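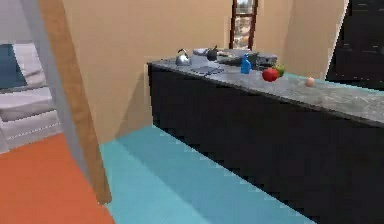 ¿Cuánto tiempo hace falta para montar un brazo robótico en casa? Sesenta y una tardes, si las piezas llegan completas y se trabaja después de cenar.

Eilif Hellström llevaba 122 y el brazo todavía no levantaba un vaso. Lo tenía atornillado a un tablero en el taller de Joltulano, entre el torno que compartían todos y la estufa.

El martes abrió el hombro y encontró el engranaje gastado. Lo dejó sobre un trapo y escribió a Prultar, la tienda donde lo había comprado. Le contestaron que esa pieza ya no se fabricaba.

—Imprímela —dijo Denel desde la otra mesa.

—La imprimí dos veces. Se parte por el mismo diente.

Denel se levantó, miró el engranaje contra la lámpara y volvió con un trozo de nailon. Lo cortaron en la fresadora. Tardaron hasta las once, y luego hubo que limar el eje, que entraba torcido.

Eilif cargó el programa. Eran 2.774 líneas, muchas escritas por su hermana antes de mudarse, con comentarios que solo entendía ella. Uno decía: «no tocar hasta que venga papá». Lo había leído muchas veces. No lo tocó.

El brazo subió, giró a la izquierda y se detuvo encima del vaso. La pinza se cerró. Levantó el vaso 3 centímetros y lo sostuvo allí, temblando un poco.

—¿Y ahora? —preguntó Denel.

—Ahora no sé bajarlo.

Denel fue a buscar las chaquetas. Eilif puso la mano debajo del vaso y con la otra buscó el interruptor.

Por Redacción Frimpong
Junio

Relatos recientes
La llave del torno
Doce voltios
Una mesa para Denel
El invierno en Joltulano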